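Trying Out the Brukach Picking Kit: A Student Report
Dodach Lab Course, Project 2
Sep 9, 2024

Why we picked this kit

Our group wanted a project where a robot has to deal with things that don't look alike. Most starter kits hand you a set of matching cubes, and after an afternoon you have seen all they can do. The Brukach kit is sold for mixed items in a bin, so we asked the course to borrow one from Warken, the firm that rents it out to schools. We had it for 18 days and loved nearly all of them!

What comes with it

The kit is a gripper with its wiring, a mounting plate and a software package called Amano. You bring your own arm and your own bin. Amano runs on a normal lab computer and talks to the arm over the network. The printed guide is 6 pages long and very clear up to page four, where it starts using names for the menus that don't match the screen. We lost most of a morning to that before we found the newer guide online.

Setting up

Mounting went quickly. Routing the cables took longer than everything else put together, because the wrist turns a lot and a tight loop pulls on the connector. We left plenty of slack — more than the guide shows — and tied it back along the arm.

Calibration is done by touching the fingertips to points on the bin floor and saving each one. Amano then draws the bin on screen and you check that the walls line up. Ours was off near the back the first time, so we repeated the whole thing and clamped the bin edge before starting over.

What we put in the bin

We chose things that would be hard for different reasons. The blue toy sunglasses have dark lenses and bright blue rims, the green building block has studs, and the crumpled foil throws reflections everywhere. The yellow disc went in because flat round things are a pain to get hold of, and the clear plastic piece was our mean idea.

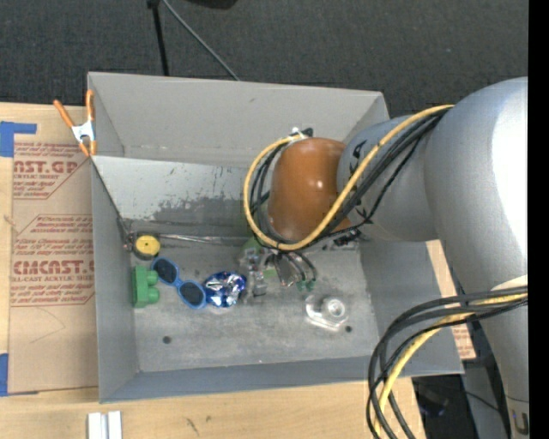

How the picking went

Over the whole loan we logged 683 pick attempts. The block was the easy one, and we used it as a warm-up each session. The sunglasses were a nice surprise: once Amano had a few saved grasps across the bridge, it kept going back to that spot by itself. Foil was harder, and the clear plastic was the worst by far (the software often put its outline in the wrong place, or drew none at all).

Corners were the other weak spot. When something slid up against a wall, the fingers needed room they didn't have, and Amano would plan a move and then cancel it. Lowering the approach speed helped a bit. Changing the approach angle by hand helped a lot more, but that setting is buried two menus deep and resets when you restart.

What we'd tell the next group

Read the online guide and skip the printed one. Save your calibration under a new name every time, since Amano overwrites the old file without asking. Start with one item and add the others slowly, so you can tell which one is causing trouble.

We would happily use the kit again. The next thing we want to try is a matte spray on the clear plastic, to see if the outlines improve, and Warken has a slot open for us in February.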